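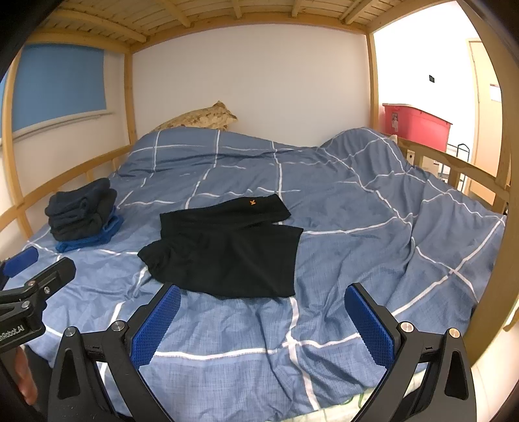

Unit 6. Evaluating a hand-held gripper kit for demonstration recording
Course notes, prepared by Imogen Fothergill. Section on soft goods revised after comments from Stuart Haworth.

6.1 Scope

These notes cover the purchase review of a hand-held gripper kit. A kit of this class lets a person perform a household task with the same kind of fingers a robot arm would carry, while a camera on the tool records the view over the fingertips. The recordings are later used to train a control policy. Read them together with the Drurkis worksheet, which has the blank scoring form.

The review answers one question: can the kit be used for garment handling in an ordinary furnished room, by an operator with two hours of practice?

6.2 Mechanical points

Grip surface. Each finger has a blue textured pad on its inner face. For cloth, the pad matters more than closing force. A pad that is too smooth lets a single layer slide out. A pad that is too coarse catches on knit fabric and drags the layer below. Score single-layer pickup separately from stack pickup.

Linkage. The fingers turn on metal pivots. Check each pivot for side play before and after the session, with the fingers fully open. Play at the pivot shows up at the fingertip multiplied by the length of the finger.

Opening width. Measure between pad faces at full opening. A folded garment should enter the gap without the operator having to tilt the tool.

6.3 Test task

The task is folding shorts and adding them to a stack of folded clothes. Run it on a made bed. A table is easier and gives results that do not transfer, as the bedding gives way under the fingers and can be pinched along with the garment.

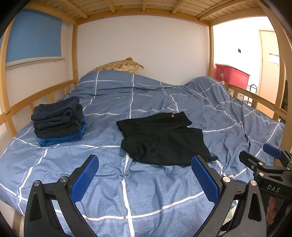

A bunk bed is the stricter case. The posts and guard rails limit the angle of approach, and the upper bunk limits how high the wrist can rise during a lift. Record any contact between the tool and the bed structure as a fault, even if the fold is completed.

Dark garments are kept in the set on purpose. Fold edges on black cloth have low contrast, and reviewers should confirm that they can be found in the recorded video at normal playback speed.

6.4 Procedure

Record 20 trials per operator, with a break after the first 10. Use 2 operators. Discard a trial only for recording failure. A dropped garment is a valid result and is scored as such.

A fold passes if the edges line up within 17 mm and the bedding has not been lifted.

6.5 Reporting

Give pass counts per operator, not a pooled figure. List pivot play, pad wear and contact faults in separate columns. Quote the supplier's terms on replacement pads in full.

Send completed forms to Roland Lockwood, Heywood building. Questions on the scoring form go to Lacey Tunstall.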